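Robotics Project, Block B
Handout 5: Towels and Doors
Module tutor: Uzma Gondal
Issued 11 Mar 2025

Read this before you come to the flat, and bring it with you. Last time several groups read it in the stairwell, and you could tell.

1. What the task is

The Tridilier task has two halves. In the first, the robot picks up a towel and puts it in the laundry basket. In the second, it deals with the bathroom door, which has a lever handle. Each half is marked separately and then there is a mark for doing the two in one run without a human hand on the robot. A human hand on the door counts as a human hand on the robot. So does a foot.

Each group gets 44 minutes in the flat, including setting up and including the argument about who was meant to charge the laptop. Groups of 4, as before. If your group has quietly become three, tell me which of you has gone.

2. Cloth

A block has a shape. You can measure it, write the shape down and go home. A towel has whatever shape it was dropped in, and it takes a new one as soon as you touch it. Your code from the block-stacking sheet assumes that the thing between the fingertips is as wide as it was when you planned the grasp. With terry cloth that assumption lasts until the fingers close.

Some advice from earlier groups, cleaned up for print:

Look for a fold that stands up from the rest and pinch that. Going for the middle of a flat area mostly gets you a good grip on the floor.

Check the grasp after lifting as well as before. Two fingertips with a few loops of cotton between them will report nearly the same opening as two fingertips with nothing between them. Work out for yourselves what threshold you trust, and write down how you got it. "We tried it till it worked" is a method, but it isn't worth many marks.

Remember the part of the towel you aren't holding. It hangs and it drags, and it will lie across the gripper housing if you let it. Kimirwood (the planner we use, for those who joined late) knows nothing about any of this. As far as Kimirwood is concerned the arm is carrying a point.

Letting go is a separate problem. Opening the fingers over the basket does not mean the towel leaves. Plan a small move afterwards and look again.

3. The door

The wood is dark and varnished, and the handle is shiny. If you set out to annoy a depth camera you would end up with much the same bathroom. Expect holes in the point cloud where the lever ought to be and false surfaces where the varnish reflects something. The shower glass is worse – leave a generous margin on that side and don't let the planner talk you out of it.

Use the wrist camera for the last part of the approach. From the head the door is seen steeply from above, and a small error in angle up there becomes a large one at the handle. Line up on the moulding if you lose the lever. The edges of the panel are long and straight, and they stay put.

The lever points left. Write this on your hand if necessary. Last year's best run went to pieces because one group had mirrored the handle model, and the robot spent its remaining minutes being very gentle with a patch of bare wood.

Before each attempt at the handle, confirm that the fingers are open and empty. I would have thought this went without saying, but see section 2 on towels that do not leave.

4. What to hand in

A log of every attempt, including the bad ones. For each, give the start position, what you asked for, what you got and one sentence on what you changed next. I am far more interested in attempt 9 than in the one you filmed for your friends.

A page on the grasp check, with your threshold and the readings behind it.

The config file you ran, as you ran it. Skoryk saves a copy when the run starts, so there is no call to reconstruct one from memory at midnight.

The written part is due in May. The Durkarham demo slot comes after that and is voluntary, although I will notice.

5. Views to compare

Mark on your copy which edges you would track in each view, and which you would throw away.
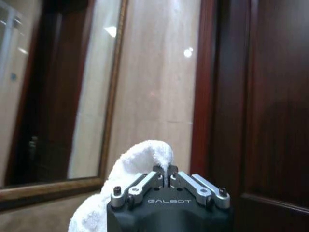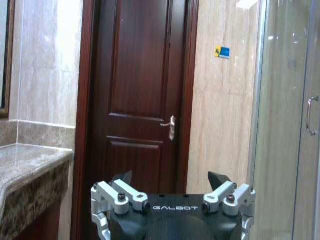
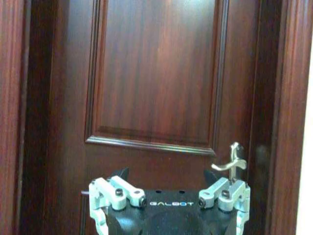
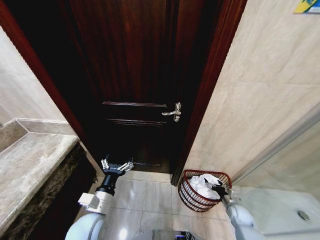 Fig. 1. Towel and door task, bathroom. First three views from the wrist, with the towel held in the first; last view from the head, with the basket on the right.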